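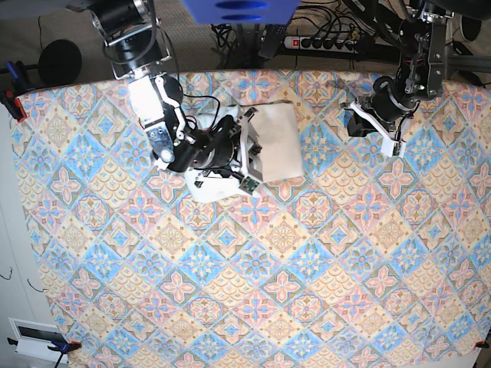

The cloth-handling station for the open day will run the same task as in February, with one change to the work surface and two to the schedule. The patterned tablecloth stays. It is clamped at the corners, and the white cloth goes on it toward the side where the arms are mounted, within reach of both grippers. I would like to keep the blue, pink and yellow diamond print for visitors, as it gives them something to judge displacement against when an arm drags the cloth instead of lifting it. The change is a thin foam sheet under the tablecloth, so that a gripper pressed down into fabric meets some give before it meets the table.

Zihan Tan wrote on July 24, 2025:
> I have read the draft plan for the demonstration and have three
> questions before I put our group on the list.
>
> 1. Will both arms be used, or is one only there as a spare? At the
> Zorach visit the second arm stayed parked for the whole hour and
> several people asked me why.
>
> 2. What is the cycle time per fold? We have 48 people coming and they
> will not all fit on one side of the table.
>
> 3. Is the policy the one trained on the full set, or the smaller one
> you showed on Herus?

Taking these in order.

1. Both arms are used. The right arm makes the first grasp and the left waits raised with its fingers open until an edge has been presented. On the flat cloth this wait can look like a fault. Whoever is at the table should say so before the first cycle starts. If the right gripper bunches the fabric on the first attempt, the left does not come down at all and the cycle restarts from the home pose.

2. I am not going to quote a cycle time, because it depends on how many regrasps are needed. Plan on 5 complete cycles per group, with the operator resetting the cloth by hand between them. Split your people into groups of 12. The side opposite the arm mounts has the best view. Please keep them off the mount side, where the power strip and the cable runs are on the floor.

3. The full set, 2666 episodes. The Herus build used an older gripper calibration and I have not carried it over. Episodes with a visible slip were kept in, so expect the arms to try to recover when a corner is dropped.

Still open:

- The Luo controller needs its firmware update before the open day. I will do this myself and post the version here.
- Spare cloths. We have 2 of the right weight. More would help, plain white, no hem stitching thicker than the existing ones.
- Zurkis offered a second monitor for the gripper camera feed. I have accepted, but need to know which connector it has.

Zihan, send me the final head count when you have it and I will fix the slots.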